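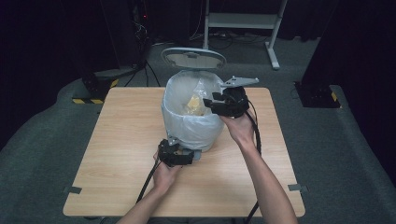 4.2 Building the hand-held grippers and settling the bin task

Figure 3. A pair of hand-held grippers in use at the small lidded bin, one at the rim and one low against the side of the liner.

Our first plan, as readers of Section 3 will remember, was to buy the grippers ready made, and we spent a good part of the spring writing to suppliers before Ferenc Fodor pointed out that we already had most of the tools needed in the Rurwood workshop, if only we were willing to be patient with them. So we built our own, two for each operator, and the pair is worn out in all sorts of small ways by now, though it still does the job we ask of it. The design is called Skitier throughout this paper, after the name scratched on the lid of the box in which the first parts were kept, and we never did think of a better one.

Each Skitier unit is held in the bare hand and worked by the fingers. A cable leads away from each of the two bodies, so that the readings from both hands reach the same computer and share a clock. We had hoped to do without cables altogether, and Botond Pálfi spent several evenings on a battery version, but the extra weight made the wrist tired well before the end of a session, and we were glad to go back to the wire. The cable on the right-hand unit is allowed to run past the wrist and behind the forearm. Operators who tried it in front of the forearm kept catching it on whatever they were reaching for, and one of us pulled a full cup of screws on to the carpet in this way (they were still turning up in October).

The finger parts went through a good many versions. The early ones had round tips, which were kind to the bag but hopeless at pinching a thin edge of plastic, and the later ones have a flat pad. Aranka Fekete cut the pads by hand on the shared bench, with a craft knife and a steel rule, and anyone wishing to repeat the work should allow a whole afternoon for this step alone. We would also suggest gluing the pads the night before they are wanted. Ours were glued on the morning of our first proper session, 7/20/20, and we lost two of them before lunch.

As to the task itself, we wanted something that any household would know, that needed both hands, and that could be set up again quickly by one person. A small bin with a lid and a liner turned out to suit us very well. The liner is folded outwards over the rim, as most people do at home, and a little light rubbish is left inside, such as a crumpled piece of waste and a clear wrapper. Folded plastic hardly ever lies the same way twice. For a person this is no trouble at all, but for a policy learned from recordings it means that the rim, the fold and the wrinkles below it must be found afresh each time. We call this set of recordings Dusteo in the tables that follow.

The bin stands on a light wood-grain table with rounded corners and the rest of the top is kept clear. We tried the floor first, where a bin more usually lives, but stooping for a whole morning did nobody's back any good, and the low angle hid the contents from the head view. On the table the operator can look straight down into the bag, with the lid open at the far side and out of the way of both hands. Strips of dark tape at the side edges of the table were left in place for every session.

We recorded 820 attempts in all, of which 237 were set aside for testing. Evaristo Cárdenas and Anikó Bognár shared the work of labelling them, and where they could not agree on whether an attempt should count, it was left out of both sets. A session was kept to 30 minutes, with a rest afterwards, and operators were free to stop sooner if their grip began to slacken. We did not tell them which hand should lead. Most settled into using one unit to steady the bag while the other worked at the rim, though the low hand wandered a good deal from person to person, and we have made no attempt to tidy this away in the data.

One weakness of the build ought to be mentioned before we move on to training. The small brackets on the units add to their width, and near the rim of a bin this size there is not much room to spare. In early attempts a bracket would sometimes snag the liner and drag it, and the label then had to say whether the bag had been moved on purpose. Rounding the corners with a fine file helped, and a strip of smooth tape helped rather more, but the trouble has not gone away entirely. Attempts with a clear snag carry their own mark in the label file, and Section 5.1 gives the results both with and without them.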